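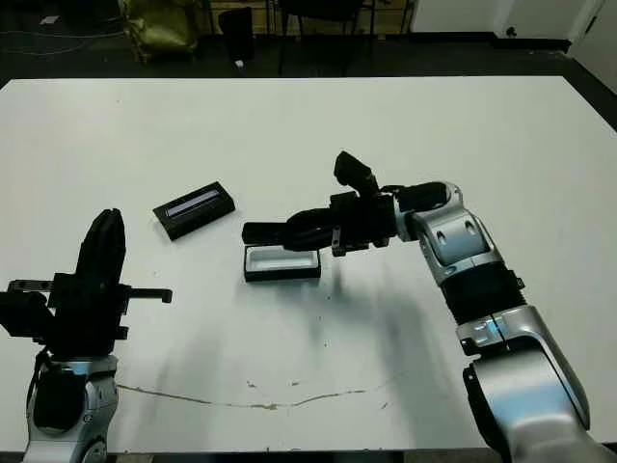
Osirus is a set of notes and photos on wiping down white tabletops, kept by Maricica Vlad and me at the Draltness workroom. We started it after reading one too many cleaning guides that claim any mark comes off a white surface in 2 minutes. I doubt it. The long, thin, wavy brownish stain across the table is the kind of mark those guides skip, and the faint gray smudges are the kind they count as clean. Small items such as the open black tray with the white interior stay on the table unless the notes say they were moved.

What is in the folder

notes.txt: up to 500 short entries, one per wipe-down
marks.csv: type of mark, cleaner used, grade
photos: tabletops, some with floor or shelf behind

Grades

Grades run from 1 to 4. A 4 means Nelu Lungu could not find the mark by eye or by fingertip. Be careful with the 3s. Nelu and Maricica disagree on them often, and we kept both opinions.

Known problems

Shadows get logged as smudges. Specks of dirt and stains share a column in the January entries, which makes those entries close to useless for comparing cleaners. The Iltcombe tables were graded by Fermín Durán alone, and I would not lean on them.

We make no claim that any cleaner works. Corrections go to Emilian Bogdan.

Last edited May 24, 2021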